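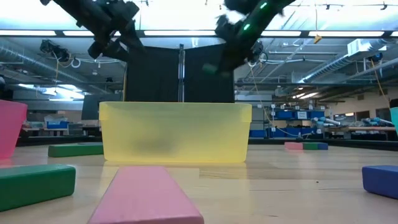

Photo: Turnidon

FOR IMMEDIATE RELEASE
29/05/2026

Turnidon opens two-arm sorting collection to outside partners

HORNARD – Turnidon, which records robot demonstrations for companies and research groups that train manipulation models, will begin taking outside requests for its two-arm tabletop sorting program. The first partner is Zukby, a maker of order-picking software. Recording for Zukby began in April at Turnidon's lab in Hornard and continues through the summer.

The program gathers examples of one family of tasks: picking up small blocks from a table and placing them in plastic bins with a pair of robot arms. Each example, called an episode, contains the video from the cameras, the joint positions of both arms, the state of each gripper, and a short written instruction such as "put the green blocks in the green bin." A learning system trained on many episodes of this kind is meant to produce the arm movements itself when it is given a new layout and a new instruction.

Under the agreement, Turnidon will deliver 3000 episodes to Zukby. Deliveries are made in batches, and Zukby may change the instruction list between batches as it sees how its model behaves. The two companies did not disclose financial terms.

Blocks and bins were chosen for the first stage because they are cheap to replace and easy to describe in a sentence. They also leave plenty of room for variety. The same set of blocks can be scattered, lined up, stood on end or pushed close together, and a gripper has to approach each arrangement differently. A block in a tight row needs a different grasp from one lying alone. A block beside a bin may have to be reached from the side away from the wall of the bin.

Two arms add another set of decisions. The arms share the space over the table, and an operator has to choose which one goes for a block, when the other should wait, and when both can move at once. Turnidon asks operators to make those choices the way they normally would and does not script the order of picks. The instruction says what the table should look like when the episode ends. How to get there is left to the person at the controls.
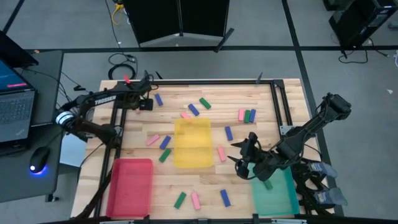
Layouts are drawn from a written plan that covers block positions, bin positions and the instruction to be used. The current plan has 94 layouts. Operators reset the table between episodes and move to a new layout after a set number of recordings. Some layouts place blocks near the edge of an arm's reach on purpose, and some start with a block already in a bin.

Every episode is reviewed before it is delivered. A reviewer watches the video from start to finish, checks that the instruction matches what was done, and marks the outcome. Drops, missed grasps and second attempts are kept in the set with a label, as long as the operator recovers and finishes the task. Episodes with a missing camera stream or a gap in the joint data are thrown out and recorded again.

Turnidon said the decision to keep imperfect episodes came out of its earlier work with one arm. Models trained only on clean recordings tended to stall after a failed grasp, with the gripper closed on air and no move to follow. Recordings that include a miss and a correction give the model something to copy in that situation.

The table, camera mounts and bin sets for the program were put together by Ammann, a workshop in Hornard that builds fixtures for test labs. Ammann will also supply matching tables to partners that want to run a trained model under the same conditions as the recordings. Camera calibration is repeated at the start of each shift and the result is stored with the episodes, so that a partner can tell which recordings were made before a camera was moved and which came after.

Sixteen operators have been trained for the program so far. Training takes 9 days and covers control of the arms, the layout plan, safe stopping and the labeling rules. New operators practice on single picks before they record two-arm episodes, and their first episodes are used for feedback only. They are not included in deliveries.

Partners in the program receive the raw recordings, the labels, the layout plan and a short document on known problems in each batch. Turnidon keeps no exclusive rights to models trained on the data. A partner can request its own objects in place of the blocks, provided they fit the grippers and can be handled safely at table height.

A second stage is planned in which objects of mixed shape will be added, along with longer instructions that involve moving items from one bin to another. Turnidon expects to settle the object list with Zukby once the first stage is complete. Dates for that stage have not been set.

Companies and research groups interested in joining can request a sample batch and the program terms from Turnidon's partnerships desk. The sample batch includes full episodes with labels and the reading tools needed to play them back. Requests should state the arm and gripper model in use – the recordings can be converted for some other setups, but not all of them.

About Turnidon

Turnidon records and labels robot demonstration data at its lab in Hornard. Its work covers tabletop handling, sorting and packing tasks with one and two arms.

Media contact: Turnidon press office, Hornard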